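August 28, 2018

I've been meaning to write about the bakery for weeks, and my sister keeps asking, so pour yourself something. Most of you know I pack bread baskets at Marchetti, out on the Otton side of town – 54 of us on the floor, and around 700 baskets on a busy morning. In August the arms came to our end of the line, and I'll admit I lost some sleep over it.
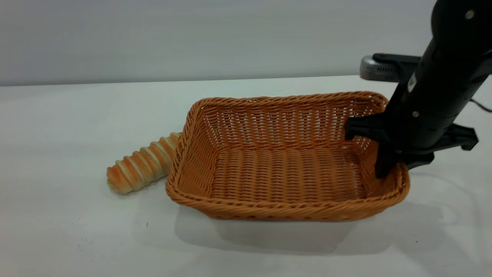
*One basket, one roll, and the arm at the basket's right end.*

Three of us were moved over to work beside them. My old job was all wrists, lifting and turning and setting down, and by the end of a shift I couldn't open a jar! Now I mostly watch, and fix, and decide when something looks off. It's a different kind of tired (more in the eyes), and I miss the chatter at the old packing table more than I expected to.

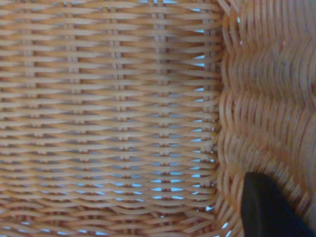
What I didn't see coming was how much the company would want to know what our hands knew. Wicker gives a little when you press it, and every basket gives differently, and I'd never once had to put that into words. The folks from Manlow sat with us for whole afternoons asking about it. I liked that. I'd like it better with a raise attached, and we're meeting about pay next week, so I'll let you know how that goes.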